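4.2 Does the container decide where things go?

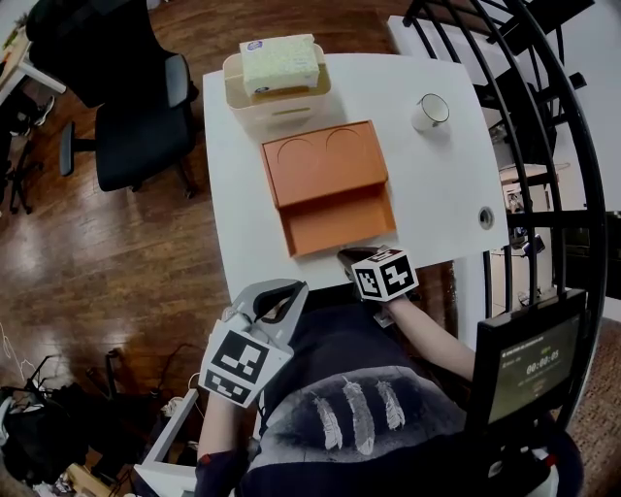
Figure 3. Table layout with the open orange box at the middle, the cream bin with the sponge on top near the far edge, and the white mug to the right of the box.

Stuvel claims that an open container invites people to fill it, and that a shallow one does so more than a deep one. We doubt the effect is as strong as reported. The Stuvel count rests on 1732 placements, but most of them came from tables that held a single container, so there was little else to choose.

Our tables offer more than one place to put a thing. In Figure 3 the lower compartment of the box is empty, while the sponge rests on the bin. A reader who already believes the claim will see a box waiting to be filled. We see a sponge on a bin – and one arrangement tells us nothing about what a person prefers.

The Dikberg set has 3612 placements and looks more useful at first. It scores anything left on top of a container as "stored", though, and that seems generous to us. A sponge on top of a bin may be put away, or it may only be parked. We coded such cases separately and dropped them from the main comparison. Mugs raise a similar problem, as many people keep one beside their work with no plan to pack it. We left mugs in, with some reluctance, so that our totals could be checked against Dikberg's.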